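Praser Linen & Uniform Handling: Equipment Planning FAQ

Questions we get from laundries, uniform rental shops and team equipment rooms before they sign anything. Prices are left out on purpose. Ask for the current sheet, then sit down before opening it.

How many arms do I need?

Two, for garments. A single arm can pick a shirt out of a heap and drop it in another heap, and you probably own plenty of heaps already.

Will it fit in my building?

The Ristus cell runs on a normal wall outlet and wants a level floor. Measure your doorways before you order. One customer measured theirs after, and now has a wider doorway.

What should I budget besides the arms?

The table, its covering, the uprights, the cameras, the cabling and the fingers. Buyers tend to price the arms and forget the rest. Spare fingers are sold in pairs under part 1161. Put two pairs in the first order.

Can I see it working on something harder than a napkin?

Red and white garments on the gray fabric table:

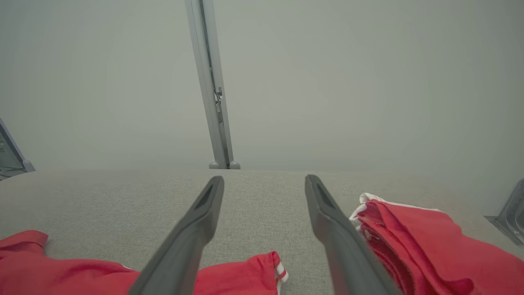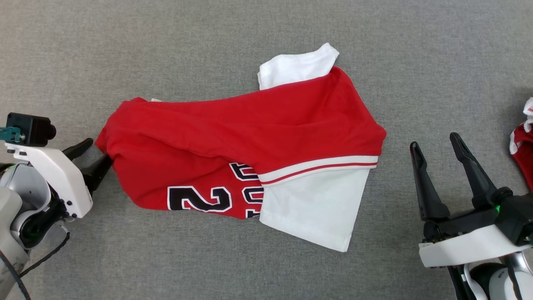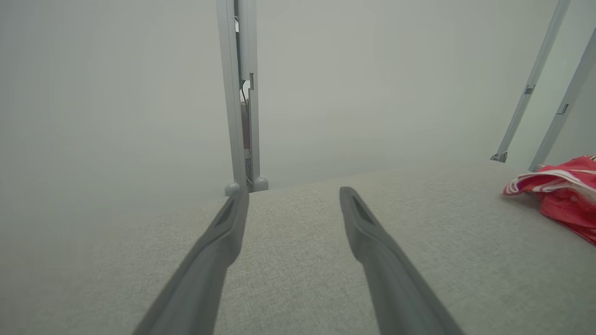
Do I have to use the gray table covering?

No, but pick something plain that contrasts with your stock. If everything you wash is gray, call us first.

How long does setup take?

Plan on almost 300 hours between delivery and the first shift you'd want your boss to watch. Most of that is practice on your own garments. Your staff will be needed for a good part of it, so don't book this for December.

Is it faster than a person?

At folding, no. Budget for a slow, steady worker on the late shift. If your spreadsheet only pays off when the arms beat your best folder, fix the spreadsheet.

Lease or buy?

Lease if your garment mix changes every season. Buy if you've handled the same stock for years. Leases go through Darkano, who will want to see your utility bills for reasons of their own.

Who handles repairs?

Papadakis covers parts and service visits. The basic plan includes phone help and one visit a year. Cables snagged by a passing cart are billed separately, and the carts always seem to be passing.

Which form do I fill out?

Form 264, the site survey. Send it with a floor plan and a bag of typical garments. Clean ones, please.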